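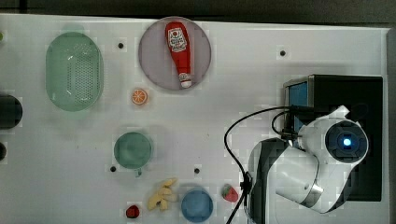
Flulenberg Community College
Course 303, Play Materials and Room Care
Session 6: The pretend kitchen table
Handout revised 2025-08-06

Read before the session. Bring the Clirham sheet from last time with the first two columns filled in. We meet in Jistard Hall, Room 601.

1. What the session covers

Session 5 dealt with blocks and floor toys. This one deals with pretend food and dishes on a tabletop: how to choose a small set, how to put it out, and how to wipe the table between groups. Dress-up clothes and dolls come in the next session, so leave them off your plans for now.

By the end you should be able to put out a kitchen table for four children, say what each piece is there for, and reset it between groups without emptying everything back into the bins.

2. Terms used in the notes

Food piece: any toy that stands for something to eat. A strawberry, a bunch of bananas and half an orange are all food pieces.

Container: a cup, bowl, plate or strainer. Children use these for carrying and sorting as much as for serving.

Condiment: a ketchup bottle or anything else that gets "poured" or "squeezed" onto food. Condiments are listed separately on the Clirham sheet. They belong to the group and don't go with any one place at the table.

Working piece: a cleaning item that is really used, such as a cloth or a small wiper. Working pieces are not toys, but children may use them.

3. Choosing the set

Students usually put out too much. A table covered edge to edge leaves no space for a plate to move, and the play turns into digging. Start with a few containers that differ in shape and depth. A flat plate, something with holes, a deep cup and a round bowl already give four kinds of play: laying out, straining, filling and stirring.

Then add the food. Fruit is a good first choice for two- and three-year-olds, who often know the names. Mix the sizes. A small red fruit can be hidden under a cup, while a bunch of bananas can't, and children find this out quickly. With children under three, check every food piece in the small parts tester before it goes on the table. If it fits inside the cylinder, it stays in the cupboard.

One condiment is plenty. A ketchup bottle gets more use than nearly any other piece, and there will be some waiting for it. Let them wait. Put out a second bottle only if the same child has gone without a turn for most of the session.

Colors do not have to match. Pale dishes with bright fruit work well because the fruit is easy to find, but use what the center owns.

4. Putting it out

Put the plate toward the middle, where every child can reach it. The strainer goes beside it. Spread the fruit along the near side of the table in no special order. Leave the bottle lying on the plate if you like – a table that looks as if someone has already begun draws children in faster than one set in straight rows.

Some of you asked in April whether to place a piece of fruit in each cup. We don't recommend it for a first setup. The empty cup is an offer, and a full one tends to be tipped out.

Chairs are optional. Standing children share space better, seated children stay longer. Note on the sheet which one you chose.

5. Wiping during play

Wiping the table is part of kitchen play, and most children have watched an adult do it. Keep one cloth and one small wiper with a handle at the table from the start. The adult wipes first, slowly, in view of the children, and says what is being done in a few words: "I'm wiping this side." Then the cloth goes down flat where someone can take it.

Points to practice in pairs:

Clear a space about as wide as the cloth before you start.
Move the pieces by hand. Do not push them along with the cloth.
Use long strokes in one direction, then turn the cloth over.
Stop if a child wants to take over, even if the table is half done. 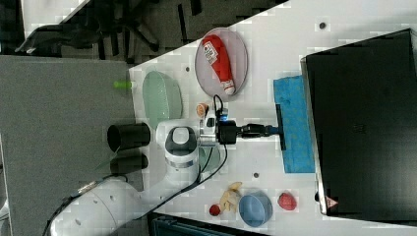 A wiper and a cloth teach different things. The cloth bends with the hand and can be folded, bunched or spread out. The wiper has a stiff head and a handle, so the child has to work out the angle, and pressing too hard makes it skip. Younger children usually take the cloth first. Have both on hand and let them change over.

6. Resetting between groups

Allow six minutes. Pick up what has fallen on the floor and set it aside to be washed. Wipe the table again yourself with a fresh cloth. Return the containers to their starting places, then the fruit, then the bottle.

Look for pieces tucked inside other pieces. Check under the strainer and inside every cup. A food piece missing at reset is usually in a pocket or in the block corner, so ask the children before they leave the room.

At the end of the day the plastic pieces are washed in warm soapy water, rinsed, treated with the center's approved sanitizer and air dried on a rack. Turn cups and bowls upside down. Follow the contact time on the product label. Cloths go to laundry every day – no exceptions at the Rana site, where most of you will do your placement.

7. For the practical

Each pair sets up one table, runs ten minutes of play with another pair standing in for the children, and resets. Hand in the Clirham sheet with:

the list of pieces, sorted by the terms in part 2
one sentence on each container
your plan for the cloth and the wiper
one piece you decided to leave out

Supplies are in the cupboard marked 2756. Return everything clean and dry, and write down any cracked piece in the notebook on the cupboard door.

Reading for next time: the chapter on dress-up areas, first half only.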